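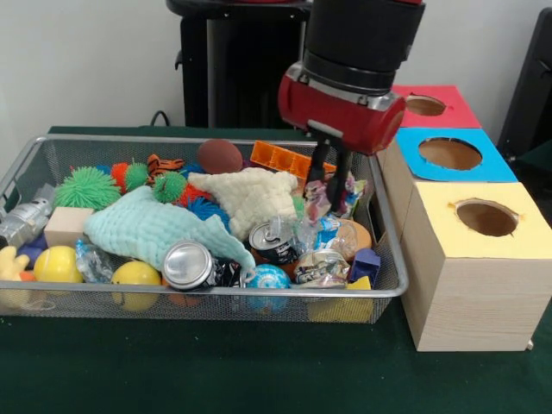

Can a robot tidy your room?

People who sell robots like to say yes. I say wait a bit, and I have spent a lot of evenings in a shared workshop helping to build one that sorts things. So let's look at what a sorting robot really has to do, and you can decide for yourself.

Start with you. Think of a basket full of toys and rubbish, all mixed up. Somebody asks you to take out the rubbish and leave the toys. You would moan, and then you would do it. You know a crushed can when you see one. You know a striped plush tiger is not rubbish, even if it's upside down with a blanket over its tail.

A robot arm doesn't know any of that. It has motors that bend its joints and a gripper at the end, like a hand with very few fingers. Ours has two. Try picking things up with only your thumb and one finger for the rest of the day. A block is easy. Now try a blanket, then a ball, then a blanket with a ball rolled up in it.

How does it know what to grab?

A camera sends a picture to a computer. To the computer, a picture is a huge grid of numbers, and the numbers stand for colours. Somewhere in all those numbers is a chip bag. A program has to find it.

Most programs learn this from lots of pictures that people have already marked: this is a can, this is a ball. We started with 200 pictures. Norbert Halász, who wrote most of our program, thought that would be plenty. It wasn't. The robot called the yellow tennis ball a lemon, and we didn't even own a lemon. With 600 pictures it got better, though it still mixed up clear plastic bottles and clear plastic bags.

Clear plastic is nasty for a camera. You can see right through it, so whatever is behind it gets into the picture too. Shiny wrappers are bad in another way. When you crumple one, every fold catches the light, and the same wrapper looks different each time you turn it.

So is it thinking?

I don't believe so, and I get grumpy when people say it is. When you see a can, you know it once had a drink in it. You know it might be sticky. The program only says something like "these numbers look a lot like the numbers I was told were cans." That's clever work by the people who wrote it. It isn't the same as knowing.

Myrtle Brannigan, who built our gripper, doesn't agree with me. She says I don't know how my own brain spots a can either, so how can I be so sure? That is a fair question and I haven't got a good answer to it. You might come up with one.

The squeezing problem

Finding the thing is half the job. Next the fingers have to go down into the pile and close on it. Squeeze too softly and it slips. Squeeze too hard and you can dent a can or split a bag. A soft cloth hides how deep it goes, so the fingers may pinch two things at once and lift both.

Our first fingers were smooth, and nearly everything slid out of them. Myrtle glued on strips of old bicycle tube. That helped more than anything we did on the computer, and Norbert was a bit quiet about it.

Questions to ask when you watch a robot video

There are plenty of these videos about, and some of them are sped up. Look at people or clocks in the background. Are they moving at a funny speed? Does the video jump just before the robot lets go? Did somebody lay all the things out neatly first? How many tries did it take? If the video doesn't tell you, you're allowed to wonder.

Try it at home

You need a friend, a scarf, a box and a pile of clean odds and ends. Nothing sharp, please, and leave out any cans with rough edges. Tie the scarf over your friend's eyes. Your friend is the arm and you are the camera. You may only say left, right, forward, back, down, up, open and close. Your friend may only use a thumb and one finger.

Try to get one sock out from under everything else. Then swap places and have a go at something round.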